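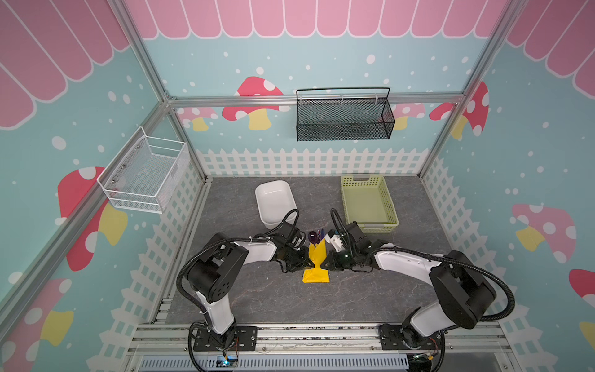
Two-arm workcell handling a yellow cloth. A white dish and a light green basket stand at the rear of the work surface.

Search this encyclopedia
Go Search

Automated cloth handling (workplace)

Automated cloth handling is the use of robot arms to pick up, fold, sort and stack textile items such as wiping cloths, napkins, towels and small garments in laundries, textile rental depots and packing rooms. It is usually treated separately from automated ironing and flatwork finishing, which have been mechanised for far longer and in which the cloth is held under tension by rollers or clamps throughout.

Background

Cloth has no fixed shape. A rigid part can be gripped at a known point and will arrive at its destination in the same form, whereas a cloth changes shape each time it is touched. For this reason the feeding and folding of small items remained hand work in most depots after washing, drying and pressing had been taken over by machines. A typical folding station consisted of a waist-high table, a supply trolley and one or two staff working standing up.

Interest in two-arm cells grew as lighter arms became cheaper to buy. The textile rental firm Lammers, which supplies wiping cloths to workshops and kitchens, installed its first cell in February 2017 at its Dristel depot. The control software, Urkora, was written under contract.

Equipment

A small cell generally comprises two articulated arms fixed to a common rail, a flat work surface, and an enclosure on an aluminium frame. Parallel grippers are common. Suction is little used on open weaves, as air passes through the fabric. Containers may be set on the work surface or hung from the frame and walls, the latter leaving more floor area free for the cloth.

Wall coverings vary. Some cells have plain panels, while others use printed panels with repeating motifs such as mushrooms, awnings or picket fencing. Cables are led along the arms in flexible conduit and gathered in a slotted duct near the bases.

Method of working

The usual sequence is pick, spread, fold, place. One or both grippers pinch the cloth and raise it in a fold, the remainder resting on the surface. With two grippers the fabric can be held at separate points and drawn flat, an operation that is slow and unreliable with one. Very thin cloths are sometimes picked up in pairs, and most cells repeat the pick when this is detected.

At Dristel the hand station had a recorded output of 1,207 cloths per shift with two staff. The cell in its first month produced 552. Output later rose but did not reach the hand figure, and the depot kept one manual table for rush orders and for items outside the permitted size range.

Effects on staff

The main change reported at the depot was in the kind of work done and not in the number of people employed. Of the 11 employees in the folding room, none was dismissed. Two moved to dispatch at their own request. The remainder took turns at three duties: loading, checking finished stacks, and clearing faults.

Rozália Major, a former shift leader at Dristel, described the first year in an account dated September 12, 2018, which is the fullest source on the installation. She recorded fewer complaints of sore wrists and shoulders, and more complaints of boredom among those assigned to checking. Talk between colleagues fell off, as the old tables had placed people face to face and the cell had not. Major also noted that experienced folders could tell a worn cloth by feel and set it aside without stopping. The cell had no equivalent, and worn cloths reached customers until a separate inspection step was added.

Fault clearing proved the most disputed duty. A log kept over one quarter listed 139 stoppages, most of them dropped or twisted cloths that took less than a minute to put right. Staff argued that the interruptions were a skilled task - the arms had to be paused, the cloth removed and the sequence restarted at the correct step - and should be paid as such. A supplement was agreed the following year.

Training

Operators at Dristel were given two days of instruction, covering the stop controls, entry to the enclosure, gripper cleaning and the restart procedure. Lint on the gripper pads was found to be a frequent cause of missed picks, and pads were wiped at every break. Changes to the folding pattern were reserved at first for the contractor. They were later handed to two trained operators, which cut waiting times for new cloth sizes from up to a week to a single shift.

Related systems

The Zovov feeder, a single-arm unit, separates items from a pile and passes them to a person or to a folding machine. It does not fold. Depots with a narrow range of goods sometimes prefer it, the remaining hand work being light and the floor space required much smaller.

See also

Flatwork ironer
Job rotation
Textile rental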